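# The Ferry Landing at Jiltthorpe

JILTTHORPE, 02/07/2022 – The army took over the ferry landing in May, and the 24 families who lived beside it were told to leave within two days.

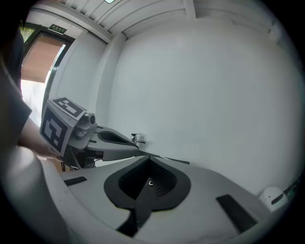

Most went up the valley to Saraç, where the grain school has been turned into a shelter. It now holds 189 people. Classes moved to the church.

Kimie Matsuda ran the ticket office at the landing. She left with her mother and a bag of papers, and she still has the keys.

"They said it would be a week," she said.

The landing matters because the bridge at Cudari was shelled last fall. Trucks heading for the front cross the river by ferry, and fuel goes the same way. Farmers now drive the long road through Givudano to sell their wheat.

The district pays each displaced family 875 a month. Matsuda said her June payment had not arrived.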